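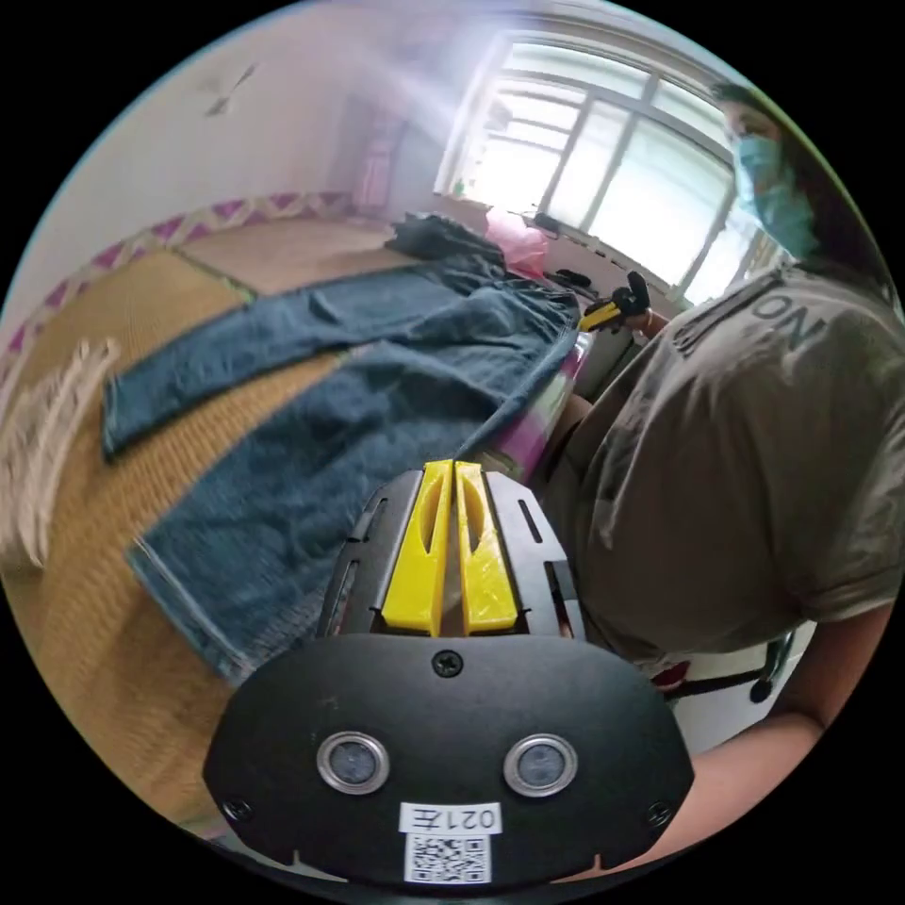 ## Zandar woven bed mat

Stock no. 438, natural tan with green binding

We sell a lot of bedding at Clistcombe, and the Zandar is the one piece I'd have trouble giving up at home. It's a thin woven mat that lies straight on top of the mattress, over the sheet, and in warm weather you sleep on it. Cotton clings to you in July. A woven surface lets a bit of air move under your back, and it feels lovely and smooth when you stretch out on it (I now put mine down in May and grumble when it has to come off again!).

The weave is a fine, close grid in a natural tan, with green fabric binding sewn along the edge. I like that green very much. It's quiet enough to sit next to a loud sheet, and most of us have at least one loud sheet. Pink zigzags, big florals, stripes, they all look good peeping out round the sides.

### It's a brilliant place to fold clothes

I hadn't planned to write about laundry on a bedding page, but so many customers bring it up that it has earned a section. A duvet is a hopeless thing to fold on because everything sinks. The mat gives you a flatter, firmer top, and it's as big as the bed, so a pair of jeans can go down at full length with both legs out and there's still room beside them for the finished pile.

Jeans are where it really shows. Denim is heavy and stiff and comes off the line in a twist, with the waistband scrunched up and one leg going its own way. 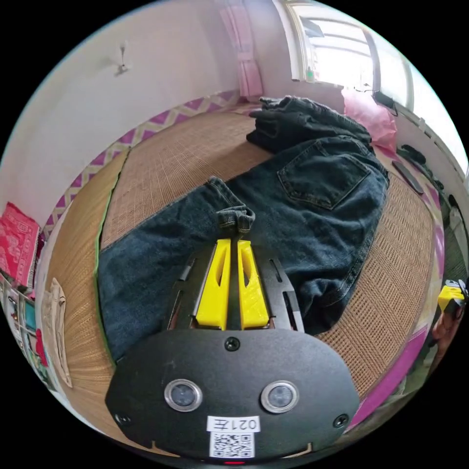

My own method, for what it's worth:

- Lay the jeans along the mat and pull the waistband open so the back pockets sit flat.
- Take hold of each hem and draw the leg out straight. The weave is smooth, so the cloth slides across without dragging the sheet along with it.
- Put one leg over the other and match up the side seams.
- Fold up from the hem, once for a shelf or twice for a drawer.
- Heavy denim at the bottom of the pile, T-shirts on top.

You can do it standing, or pull a chair up to the side of the bed and take your time. I'm a chair person.

### Sizes

Single, small double and double. Measure the top of the mattress, and if you're between sizes go for the smaller one, as a mat that hangs over the edge will start to bend where you sit down. Rolled up, the double makes a bundle 20 cm across and stands happily behind a door.

### Looking after it

Wipe it with a well-wrung cloth, going along the weave, then let it dry flat out of strong sun. Please don't put it in the washing machine. Don't fold it either: it should always be rolled, with the smooth side facing out. Crumbs shake out easily if two people take an end each.

Keep belt buckles and open zips off it if you can. A zip won't ruin the mat, but it can catch a strand. If a strand does lift, snip it close and leave the rest alone.

A new mat smells a bit grassy. That fades in some 5 days with a window open, and I'm always slightly sorry when it goes.

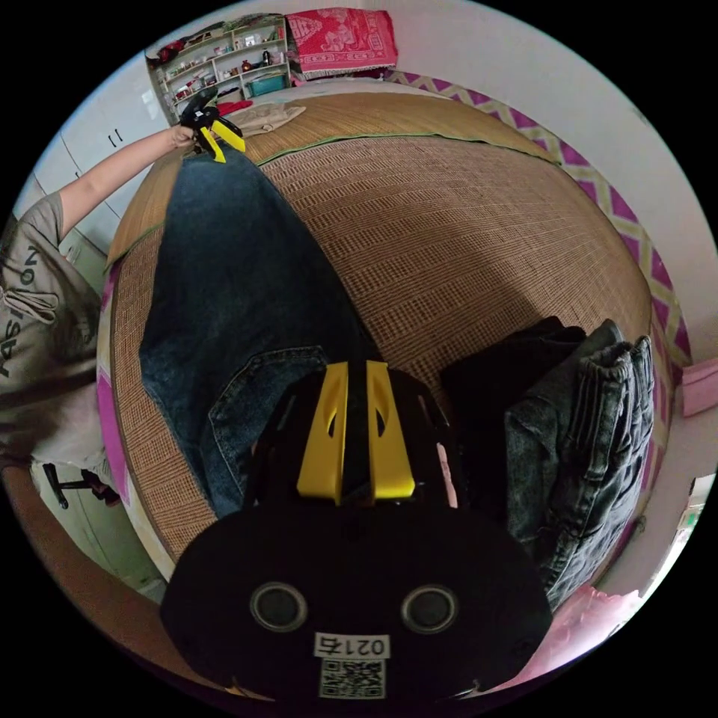
### Choosing between our mats

The Peixoto has a wider, chunkier weave and a plain edge. It's handsome on a floor and a little knobbly to sleep on, so I'd pick it for a reading corner or for yoga. The Plostetari is padded underneath, which makes it warmer and a good deal heavier to lift. For a bed, and for folding on, the Zandar is the one I'd choose.

### Ordering

Postage is £4 for any size, or you can collect from the Clistcombe shop, where there's a double laid out on the display bed. Do lie down on it. Shoes off, please. Replacement green binding is sold by the metre, and we'll sew it on for you if you bring the mat in.

Questions about sizes or care go to Sabina Sultana at the shop counter, mornings are best.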